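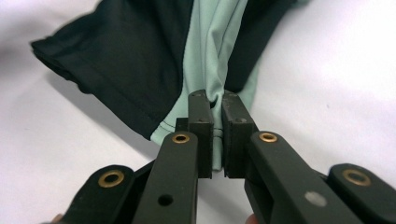 4.2 What the hand-held demonstrations leave out

Much recent work assumes that a person holding a gripper gives the same lesson as a person driving a robot from a distance. We doubt it, at least for clothes. Our set holds 100 demonstrations by hand and 26 by remote control, all on the Trikholm garments.

Figure 3. A hand-held gripper with a fold of pale green fabric pinched between its two pads. The rest of the garment is mostly very dark green.

A pinch like the one in Figure 3 is easy for a person, who can feel the pull of the cloth through the tool. Neither the camera nor the recorded finger width keeps any of that. The policy is asked to copy a choice whose grounds it never receives -- and we are then told that more data will mend this. Mok's earlier report on the Plendesent arm made that claim from 16 trials, five of them on the same shirt, which seems thin support.

Dark cloth is a further worry. A seam or hem that the demonstrator spots at once may be hard to pick out in the recording, and we found no test of this in the papers we read. We therefore report light and dark garments separately in Section 5.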